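Thread time. I've had 5 days of making beet borscht from my nana's recipe card and I have thoughts 🧵

1/ The card is from when she lived in Hartley. It's in pencil, half of it is rubbed off, and the amount of vinegar just says "enough". Thanks, Nana.

2/ First pot was pink water. I'd boiled the beets to death and then tipped all the colour down the sink, like a genius. My neighbour Dulce Huerta ate a bowl anyway and asked for bread. Twice.

3/ So for the second go I roasted them whole in foil, skins on, 50 minutes. HUGE difference! Sweet, earthy, and the skins slip off with your thumbs (wear gloves, my hands looked like a crime drama until Wednesday)

4/ Colour is the whole point for me. I want that deep maroon you only get when the vinegar goes in early – a good splash with the grated beets, before any stock. 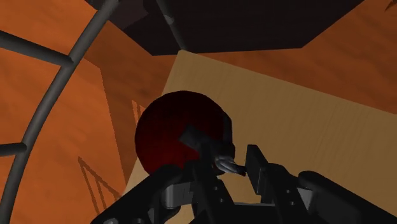 5/ Dill. The card says a spoonful. I say a fistful, half in the pot and half on top, and I will be taking no questions on this.

6/ Esperanza Villalobos messaged me to say her family does it with a bit of orange peel?? Tried it last night and I'm a bit annoyed at how good it was. Take the peel out before serving though, I forgot and got a mouthful.

7/ Sour cream goes on cold, straight from the fridge, and you don't stir it. My brother stirs it. We're not speaking.

8/ Freezes fine without the potatoes. I've got four tubs in there now so if you live near me, bring a container. Cabbage version next, once I can face grating anything again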